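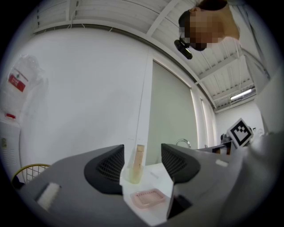
Arne Stüber asked whether the pass predictions can be trusted if the station clock was set by hand, and the answer given in the comments to the previous edition was that they cannot. Section 7 has been revised accordingly.

14 comments | 3 shares

Section 7. Preparing the Jurnero Receiver for a Crew Radio Contact

7.1 Purpose

This section sets out the steps by which a school or club station prepares the Jurnero receiver to hear a scheduled radio contact with the crew of an orbiting station. It applies to the receiver and to the Prata tracking program supplied with it. It does not cover transmission, for which a licensed operator must be present at all times.

7.2 Before you begin

The antenna must be mounted and the mast earthed as described in Section 4. The observer's position must already have been entered. Stations which have moved since their last contact must enter their position again, even where the distance is small.

CAUTION: Do not connect or disconnect the antenna cable while the preamplifier is switched on. Damage caused in this way is not covered by the guarantee.

7.3 Setting the clock

1. Switch on the receiver and wait until the status lamp shows a steady green light.
2. Open the Time menu and select Network.
3. Confirm that the time shown is Coordinated Universal Time. Local time must not be used, and no allowance is to be made for summer time.
4. Press Store.

Note: If no network is available, the clock may be set from a satellite navigation receiver. Setting it by hand is no longer permitted for scheduled contacts.

7.4 Loading the orbital elements

1. Start Prata on the station computer.
2. Select Elements, then Update.
3. Check the date of the element set. A set more than 3 days old must be replaced before the contact.
4. Select the spacecraft from the list and press Predict.
5. Write the predicted times of rise, highest point and setting in the station log.

If the spacecraft has raised its orbit after the element set was issued, the predicted times may be wrong by a minute or more. The contact co-ordinator will advise stations when this has happened.

7.5 Checking the antenna rotator

1. Turn the rotator to north and compare the reading with a compass bearing corrected for local variation.
2. Run the rotator through a full turn in each direction. Stop at once if the cable tightens.
3. Return the rotator to the predicted point of rise.

CAUTION: Keep all persons clear of the mast while the rotator is moving. The rotator may start without warning when Prata is in automatic mode.

7.6 During the pass

1. Put Prata in automatic mode five minutes before the predicted rise.
2. Open the squelch fully. A weak signal near the horizon will not otherwise be heard.
3. Leave frequency correction switched on throughout the pass.

7.7 Fault messages

3446: Element set missing or unreadable. Repeat 7.4.
3451: Clock not synchronised. Repeat 7.3.

Questions on this section should be addressed to Theda Buschmann at the technical office. Revised 2026-07-25.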